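**Gripper comparison, progress report for April**
Prepared for Cayetano Iglesias by Lejla Kovačević

Work this month covered the second half of the tabletop trials at the Requena site. Both candidate grippers, the Goranex two-finger unit and the Sestex adaptive unit, have now been run on the same arm with the same controller settings. 1130 grasp attempts are logged to date, of which 214 were repeated after a calibration fault on the wrist mount. The repeats replace the original entries in the results table.

Status by item:

- Goranex: trials complete. Reliable on the cup and the pan handle. Slips on plate rims when the approach is shallow.
- Sestex: plates complete, bowls in progress. Slower to close, but holds a rim at lower force.
- Head camera: exposure now fixed. Glass and glossy surfaces still give gaps in the depth data.
- Controller: force limit set to 40 N for both units - Rok Živković has the change log.

The kitchen layout is unchanged from the plan. Flat plates remain the hardest class for both grippers, and the approach angle for them is being retuned before the next run.
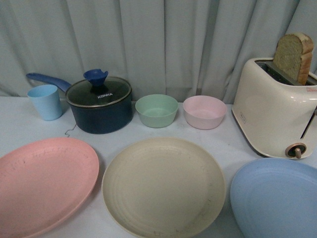

*Figure 1. Kitchen layout from the head camera: cup, lidded saucepan, bowls and toaster behind, three plates in front.*

Remaining work is the Sestex bowl series and the toaster lever test. We request 5 additional days of arm time for these. Spare finger pads from Clurkness are on order, and Maximiliano Arroyo will confirm the delivery date.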